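I have been meaning to write about my grandmother's button tin for months, and then my cousin Nabila rang one evening in May to ask whether I still had it, so I suppose that settled it. (I do. It lives on the shelf above the kettle, where it gets in everybody's way.)

It started life as a toffee tin. The lid has a dent in one corner from when it fell down the stairs at the old house in Fleswood, and you have to press the opposite side with your thumb before it will come off. Gran put every spare button in there, and quite a few that weren't spare at all. My grandfather once went to a wedding with his cuff held shut by a paperclip, and the missing button was found in the tin years later, sitting on top as if it had been waiting for him.

As children we were allowed to have it on rainy afternoons. Nabila sorted by colour and I sorted by how much I liked them, and we had the most dreadful rows about a green glass one shaped like a leaf. I still say it was mine!

Anyway, it made me think about how little mending I do compared with Gran. She would no more have thrown out a cardigan for want of a button than she would have thrown out the cat. Whenever the clean clothes came in she went over them first, feeling along the seams with her fingers while she carried on talking, and anything that needed a stitch went over the arm of her chair until after supper.

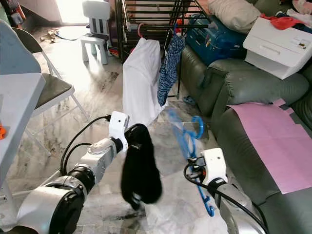
So I have been trying to do the same, with mixed results. My first attempt was a shirt that I sewed to my own skirt, which I only discovered on standing up to answer the door. Since then I have got a bit better. My neighbour Endang showed me how to lay a matchstick across the top of the button while you stitch, then slide it out and wind the thread round underneath, so there's a little stalk and the button doesn't sit too tight. I did a whole coat that way over the course of a weekend, and it has survived 14 bus rides to Clostolwood and one very windy walk along the front.

Nabila is coming to stay next month and has asked for the tin to be on the table when she arrives. I've told her she can borrow anything she likes from it. The green leaf is in my dressing gown pocket.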